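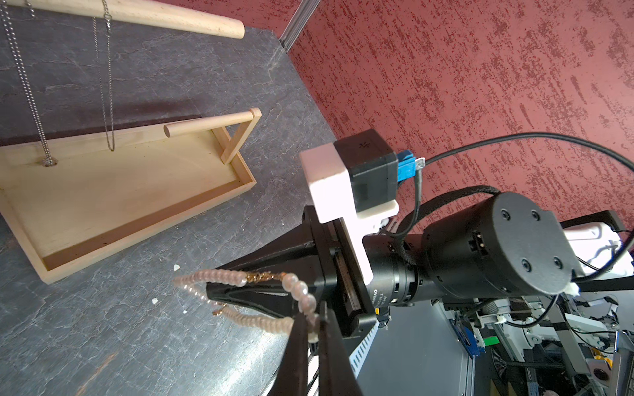 How do I get my U12s to use what they learn in drills once the game starts?

Posted by Sevim Bozkurt, Aug 15, 2025

Hi everyone, and sorry in advance for the length of this one. I coach a girls' U12 soccer team in a small rec league (my second season, I came into it as a parent who played a bit in high school and couldn't say no fast enough). We start up again in September and I have been going over my notes from the spring, and the same thing keeps jumping out at me.

In practice, my girls look good. I mean it! They can pass in a square, they can do the pass-and-move patterns, they can dribble through the cones with both feet, and a couple of them can do it with their heads up. Then the game starts and we all turn into a swarm of bees. The ball goes up the middle, everybody runs at it, somebody kicks it hard at nothing in particular, and off we go the other way. At halftime I ask them where the space was and they can tell me. They point right at it. Then they go back out and do the swarm again.

Our practices run like this. We get the field for a little over an hour. We warm up with a lap and some stretching, then 30 minutes of drills in stations, then a talk from me where I set out the positions on a little magnetic board, and then whatever is left is a scrimmage. Sometimes what's left is not very much, I'll admit, and sometimes it gets eaten entirely if the drills are going badly and I want to get them right before we move on.

My assistant coach thinks we need more drills and that the girls just haven't had enough repetitions yet. My husband, who watches from a lawn chair and has plenty of opinions, thinks we should throw the drills out and just let them play. I'm somewhere in between and would love to hear from people who have been at this longer than I have. Do I need better drills, more drills, or something else altogether? We have fourteen girls on the roster if that makes a difference, and usually most of them come.

One more thing, in case it matters. I have one very strong player who does tend to take the ball and go, and the others have learned to stand back and let her. I don't want to squash that in her, she loves it so much, but I'd like the rest of them to get a turn at being brave too.

Thank you for reading all of this!

Haque

Welcome to the club, Sevim. Your post could have been written by me when my oldest was that age, right down to the magnetic board. I still have mine in the garage someplace.

I'll give you my two cents, with the warning that I've coached mostly younger teams and one high school JV side, so take what's useful and leave the rest.

What helped me most was to think about what a player has to do in a game before she ever touches the ball. She has to look around, see who's open and who's coming at her, decide what she wants to do, and only after all of that does she kick it. When your girls pass in a square, they already know where the ball is going. There's no defender, there's no choice, and the girl on the corner isn't going to move. So they've gotten very good at the kicking part and they haven't had much chance at the looking and deciding part. I'd bet that's where your swarm comes from. They know how to pass fine, they just don't know yet when to do it with somebody breathing down their neck.

So my suggestion is to keep the themes you're already teaching and put a defender in nearly everything. Your square becomes four passers on the outside and one girl in the middle trying to win the ball. If that's too easy, make the square smaller or put in a second defender. If it's a disaster, make it bigger. Don't be in a rush to stop it when it gets messy! It took me a full season to learn to keep my mouth shut through the messy part, and I'm a talker, as you can see.

Then for the scrimmage, play small. With fourteen girls you can run two fields side by side, three on three on one and four on four on the other, and swap them over every few minutes. They'll touch the ball so much more than they would in one big game, and there isn't anywhere to hide. Use little goals, or cones if that's what you've got. We had a pair of Putidel pop-up goals that lasted forever, although one of them never did fold back into its bag properly after the first time.
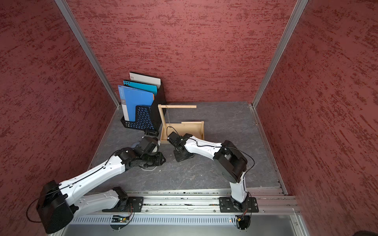
I'd also flip your order around. Start with the small games, as soon as the first few girls arrive, and let the others join in as they turn up. You'll see right away what they're struggling with that evening. Then stop, do a short piece of practice on just that one thing, and send them back to the game to try it out again. We called it the sandwich. The kids thought that was hilarious for some reason and used to ask me what kind of sandwich it was going to be.

For the positions talk, I would let it go at this age, or cut it down to one question. Something like, "When we have the ball, how can we make the field big?" Ask it before they go back in, and ask it again at the water break. They'll give you better answers the second time. You say they can already point to the space at halftime, and I think you should be really encouraged by that, because the understanding is in there and it just hasn't caught up with their feet.

As for your strong player, please don't squash it! Put her on the side with fewer players. Three against four, with her on the three. She still gets to take people on, but she'll find out pretty quick that she needs her two friends, and the girls on the other side have to step up to stop her. I did this with a boy named in our family only as The Tornado, and he grew into a lovely passer.

jeltider_dad

Drills are overrated, just let them play. Kids in my neighborhood growing up never did one single drill and we were all fine. Also get rid of the laps, waste of time. My daughter's old club, Prarnetti, ran laps every night and they lost every game.

MrsK_sidelines

I hope it's all right to add a little something even though there's a good long answer here already. I agree with nearly everything Haque wrote, and I'd only speak up a bit for the plain drills, because I think your assistant coach has a point too and I wouldn't want there to be hard feelings on the bench.

Some kids truly need a quiet minute with the ball. I had a girl who came to us never having played anything, and if I had thrown her straight into three on three with the others I believe she'd have gone home and not come back. What she needed was a wall and a ball and some time, and then a partner, and then a partner and a defender who was going easy on her. Repetition without pressure gave her the nerve to try it with pressure. So if you have a few like that, let them have some of it at the beginning, or give it to them as homework. Mine had a Jeltider rebounder at home, one of those springy nets on a frame, but a garage door works just as well if the parents will put up with the noise.

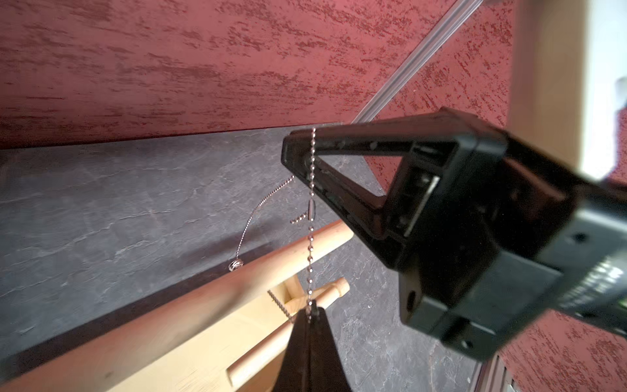 The other thing I'd do is keep a small notebook. I don't mean anything fancy. After each game I'd write down one thing that led to the goals we scored and one thing that led to the goals we let in, and then by the third or fourth game there would be a pattern you could hardly miss. One fall nearly every goal against us came from our own throw-ins, of all things. We'd been spending our evenings on shooting! We spent two practices on throw-ins, playing real little games that started from one every time, and the parents noticed the difference before I did.

I would share that notebook with your assistant, too. It's a lot easier to agree on what to practice when you're both looking at the same page, and you won't be going back and forth over more drills or fewer drills, you'll just be talking about Saturday-morning throw-ins or whatever yours turns out to be.

And do watch the talking. I say this with love because I was dreadful. My son timed me once on his watch and I have never lived it down. If you've got something to say to one girl, go stand near her and say it while the rest keep playing.

Best of luck with your season, and come back and tell us how the first couple of games go. I'd especially like to hear about your brave ones.

Sevim Bozkurt

Thank you all so much! I read these out loud at the dinner table and my husband has asked me to note that he was partly right. I'm going to try the sandwich at our first practice, with the small games going as soon as they get there, and I've told my assistant she can have the quiet corner for anybody who wants extra touches, which she was very pleased about. The notebook is already in my bag. I'm a little nervous about the messy part but I'll stand on the sideline and chew gum or something.

Haque, one follow-up if you're still around. When you had the two games going side by side, did you referee them at all, or did you let the kids call their own fouls?

Haque

Let them call their own. Two of mine argued over a handball for so long once that the other six just kept playing around them. I only stepped in if somebody was getting hurt or getting left out.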